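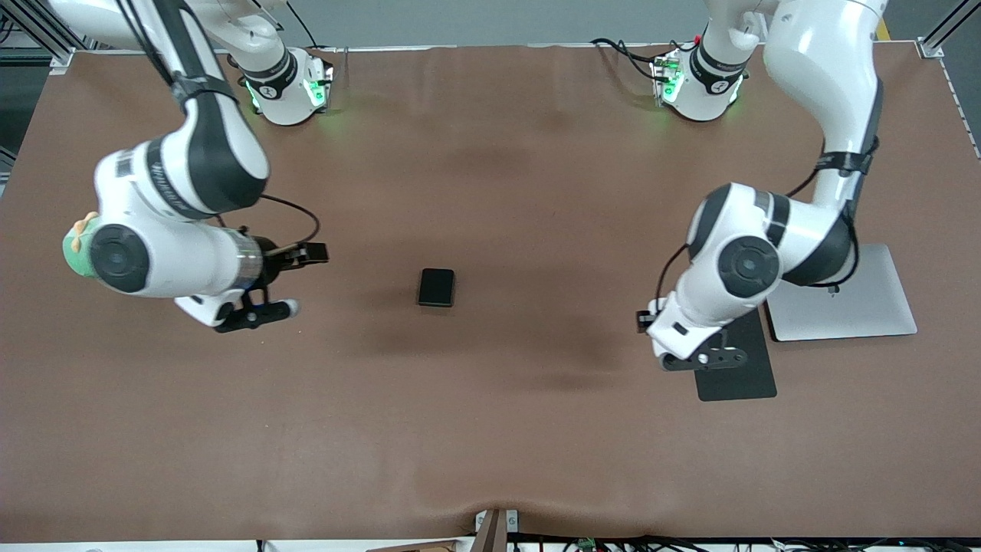 Two white robot arms above a brown tabletop, with a small black object lying between them.

Visit report: Grestitz rugby league ground and training centre, open day, 26 February 2019

The open day at Grestitz covered the main pitch, the indoor hall, the gym, the ball store and the video room. It ran from mid-morning until four. Entry was free with a ticket printed at home or shown on a phone. I went for the pitch and the testing equipment, so the museum corridor and the shop get no space below.

Getting in

Parking was on the hard standing behind the north end. The car park filled before eleven and later arrivals were sent to the overflow field, which was soft at the gate. The ground holds 3,552, almost all of it standing, with one seated block on the west side. Visitors went round in groups, each group starting at a different station. Mine began at the pitch.

The main pitch

The surface is a stitched hybrid, laid two summers ago. Before that it was natural grass on a clay base and lost fixtures most winters. The Mfaume system puts artificial fibre into a sand-heavy rootzone and lets rye grass grow up through it. The ground staff cut at a height of 30 mm in season and let it go slightly longer for the youth fixtures.

We were allowed on to the in-goal area at the south end in flat shoes only. Underfoot it was firm. The staff had a drop-weight tester out and let people release the weight. Readings taken near the posts were higher than those from the wing, as you would expect on a pitch where the goal-line defence drills are all done at the same end. They rotate the drills in theory. The wear pattern in front of the south posts suggests this is not always followed.

Drainage runs across the pitch to a collector on the east touchline. The east side sits lower than the west by more than I had realised from the terrace, and it explains why kicks to that corner tend to run on into touch. A ten-metre scrum line had been painted for demonstration. The paint is a water-based one, put down with a wheeled marker the morning before a match and touched up at noon if there has been rain.

In July the whole surface is taken back to the sand, cleaned and reseeded. Public access stops for that period, and the under-age sides train on the council pitches next door.

Indoor hall

The hall is a steel portal frame with a third-generation carpet, long enough for a back line to run a full set move but too short for kicking practice with any height on it. The roof netting is hung low. The hall is used for defensive spacing, play-the-ball speed and wrestling.

The wrestling mats are at the far end. A coach ran a short session on tackle entry with two academy players. The useful part was the timing of the ruck: a stopwatch was started when the ball carrier's momentum was held and stopped when the ball was back between the feet. The group was shown what a slow ruck and a quick ruck look like at full pace. On television the difference is hard to judge, and at three metres it is obvious.

Heating is by radiant panels and covers the mats only. The rest of the hall was cold.

Gym and testing room

Racks down one side, sleds and a short track down the other. All plates were in kilos. The testing room is separate and holds two force plates, a set of timing gates and an isometric mid-thigh pull rig. Players are tested on return from the close season and then every six weeks. Jump height is recorded but the staff said they pay more attention to the difference between left and right legs on landing, mainly for players coming back from knee or ankle trouble.

Visitors could use the timing gates over ten metres. Queue time was about twenty minutes. The gates were set at hip height, and several adults ran with an arm stretched out in front, tripping the beam early. The operator let those times stand.

The tracking units are made by Delico. They sit in a pouch between the shoulder blades and log position, speed and impacts. Three points from the talk:

Total distance is little used. High-speed metres and the number of efforts in a given minute are thought to be better guides to load.

Impacts logged by the unit do not separate a tackle from a heavy fall, so match impacts are checked against video.

Props and halves are never compared with each other. Each player is read against his own previous matches.

I asked about signal under the west stand roof. The answer was that tracks close to that touchline do drift, and that wingers' figures on that side are treated with care.

Ball store

This was the best station. Match balls are supplied by Farnotano and arrive flat. They are inflated in two stages over a day, left to settle, then measured and sorted. The store keeps 400 in rotation across all grades, most of them training balls. Any ball that has gone out of round is marked on the panel and moved down to the juniors or to the kicking net.

The panels are a synthetic rubber compound with a raised pimple grip. The grip wears first at the belly of the ball, where the hands go when passing. Kickers prefer one that has had two or three sessions on it. Goal-kicking balls are kept on their own shelf, and each kicker has a say in which are used. Pressure is checked with a hand gauge that is itself checked once a season.

There was a cut-open ball on the bench showing the bladder, the laminated backing and the valve position. The valve is placed on a seam to keep the weight even. I had assumed it made no difference.

Video room

Small, and too warm with a full group in it. Matches are coded live from the west gantry and again the following morning. Last season's matches produced 205 tagged clips of goal-line defence alone, and we were shown a handful. The coding sheet records marker position, line speed on each tackle, and which edge was short of a man. The edge clips were the most instructive: in nearly all of them the problem began two tackles earlier, with a slow retreat through the middle.

Questions about selection were declined.

Practical notes

Food was from one van by the turnstiles, cash only. Toilets under the west stand were open, those at the north end were locked. The full round took a little over three hours. Flat shoes are required for the pitch and the hall, and boots with studs are turned away from both. The video room is up a flight of stairs with no lift. Signs between stations were few, and our group went to the gym by way of the laundry.

The next open day has not been announced. Last time the tickets were put on the club site a fortnight ahead.

Comments (4)

Guest: Good write-up. Did they say what they do with the pitch if it freezes? Our lot have a hybrid as well and lost two games to frost this winter.

Author: Covers go on the night before if frost is forecast. There is no undersoil heating. They lost one game this season.

Guest: The east side slope has always been there. Older supporters will tell you every scrum-half wanted to play towards that corner in the second half.

Guest: We were in the group behind you and also ended up in the laundry.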